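Stusinwood Socks: README

Hi, and thanks for downloading this! Stusinwood is my collection of laundry-pile pictures, and this part of it is all socks. I started it in August with one overflowing drawer and a vague plan to get organized, and, well, it grew. There are 3,051 pictures in this release (I was hoping for 4,000, maybe next time).

What's in it

Winter socks, mostly. Thick knits, thin knits, a lot of stripes, plus the patterned ones that people get as gifts and then wear until the heels go. Everything came out of real drawers and went back into them. I didn't iron or straighten a thing before shooting, so expect rolls, twists, creases and fuzz.

The folders are skovley (patterned), klinhom (plain) and stesico (everything I couldn't decide on). The names are streets I used to live on, please don't read anything into them!

Notes on the patterned folder

Zigzags were my favorite to label and also the biggest pain. Once a sock is bunched up, the pattern wraps around on itself and the points land in odd places. I label what shows and don't try to guess the rest. Red and white knits need a little extra care too, because the white can look pinkish where it meets the red. I still call it white.

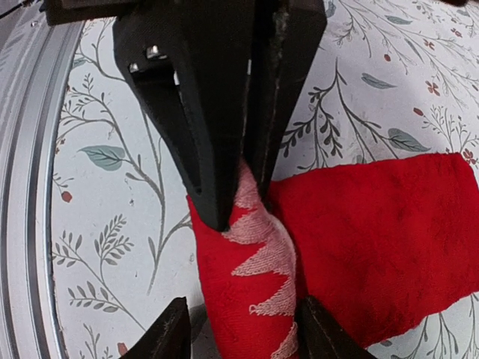 Labels

Each picture gets one line in labels.csv with main color, second color, pattern and state. State is flat, folded, rolled or bunched. If a sock is partly bunched and partly flat I put both, with a slash between them. Pattern can be blank, and blank means plain.

Known problems

I went back over 300 of the labels by hand and fixed the ones I didn't like, mostly navy marked as black. The rest have had one pass only. The stesico folder is a mess and I know it.

Version 3, Jan 31, 2020. Use it however you want, and if you spot a wrong label, send me the file name and what you think it should say. Next up is mittens, if I can find enough of them!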